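4. Sorting small things into the storage bins

This section explains how to set up the open plastic bins of the Gerkau series and how to put small household things into them. Please read it before you start the first shelf. The tall boxes with lid are described in section 5, and the labels in section 6.

4.1 What you need

One Gerkau bin for each group of things
A table which is pushed to the wall, so that the bin can not slide away from you
A dry cloth
The label sheet (one sheet has 28 labels)
A pencil

You do not need tools. The hooks in the small bag are for the shelf and not for the bins. Leave them in the bag until section 7.

4.2 Preparing the bin

1. Take the bin out of the carton and remove the paper from both handle openings. In some bins the paper is pressed in quite hard. Push it out from the inner side with your thumb.

2. Wipe the floor and the walls of the bin with the dry cloth. Do not use scouring powder, it makes the plastic dull and the marks stay.

3. Put the bin on the table with the long side toward you. The two handles must be left and right. If one handle is pointing at you, turn the bin.

4. Move the bin back toward the wall, but leave a space of one finger. You will need this space when you lift the bin in step 14.

Note: If your table has a soft or oiled surface, put a sheet of paper under the bin the first time you use it. Remove the paper when you lift the bin to the shelf.

4.3 Putting the things in

5. Collect all the things of one group on the table beside the bin. A group is what you usually look for together, for example gift boxes and ribbons, or cables, or sewing things. Do not start a second group before the first one is finished.

6. Decide which things are soft and which are stiff. Soft things are cloth, bags, wrapping, everything that can be crumpled. Stiff things are boxes, tins and cases.

7. Put the soft things first, at one short end of the bin. In the Verkgate shelf this is normally the left end. You do not have to fold them, but they should not stand higher than the rim.

8. Put the open boxes next, close to the soft things. An open box always stands upright with the opening up. Very small items like buttons or clips can go in the open box, so they do not get lost on the floor of the bin.

9. Put the closed boxes last, beside the open ones. It is best when a closed box stands straight. If it is too long it may lean, but then it has to lean on a wall of the bin and not on the open box.
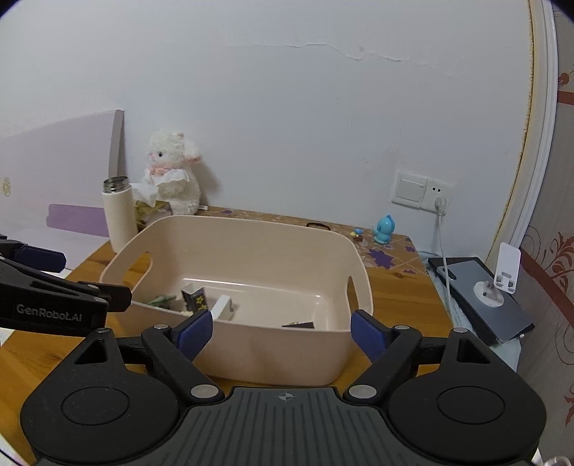 10. Look from the top and check that you can take out each thing without moving more than one other thing. If this is not possible, there is too much in the bin. Take something out and begin a second bin for the same group. Write the number 1 and the number 2 on the labels so that it is clear they belong together.

11. Leave free some space at the right end. Most families add things to a bin in the first weeks, and a full bin has to be sorted again very soon.

Caution: Do not put knives, open scissors or needles without a case in the bin. You reach into it from the top with the hand, and the things at the bottom are not always seen.

Caution: Do not put candles in a bin which will stand in the sun or over a heater. The wax becomes soft and sticks to the other things.

4.4 Labeling and lifting

12. Write the name of the group on a label with pencil. Use one or two words only. "Gift boxes" is good. "Different small boxes and other" is not good, no one will find anything by it.

13. Stick the label on the long wall, below the rim, on the side which looks into the room. Press it for a moment with the flat hand. The label can be removed and stuck again, but please not too often.

14. Hold the bin by both handle openings and lift it straight up. Do not pull it over the table by one handle. When it is lifted by one side only, everything falls together at the other side and you must start again from step 7.

15. Set the bin on the shelf. The heaviest bins go on the lowest board. One board of the Verkgate shelf carries up to 80 pounds when the load is spread over the full width.

Note: Do not stack open bins one on the other, also not when they are almost empty. The rim of the lower bin is not made for it. If you want to stack, use the tall boxes from section 5.

4.5 When something is not right

The closed box falls over again and again.
Put the soft things in the middle and the box at the short end, so that it is held from both sides. You can also lay it flat if the floor is free.

The open box tips when you carry the bin.
Usually it is too light. Put something small and heavy in it, or place it between two closed boxes.

The label comes off.
The wall was probably dusty or greasy. Wipe it, wait until it is dry and take a new label. Replacement sheets have the order number 2677.

The bin is rocking on the table.
Look if there is a bit of carton stuck under the floor of the bin. If there is nothing, try another place on the table. A bin which is rocking also on a flat floor is changed free of charge, please give order number 561 and keep the carton.

4.6 Care

Empty the bin two times in the year, for example in spring and again in October. Shake out the soft things, wipe the bin with lukewarm water and a little dish soap, and let it dry with the opening down. Put the things back in the same order as before. If there are things which were not used since the last cleaning, it is a good moment to give them away.

Do not put the bin in the dishwasher. Color differences between two bins of the same order are possible and are not a defect.

Text of this section: Radka Vukadinović. Checked by Blažena Zeman, 14/04/2022. It replaces the loose sheet "Flandance bins, short guide", in which steps 8 and 9 were printed in the wrong order.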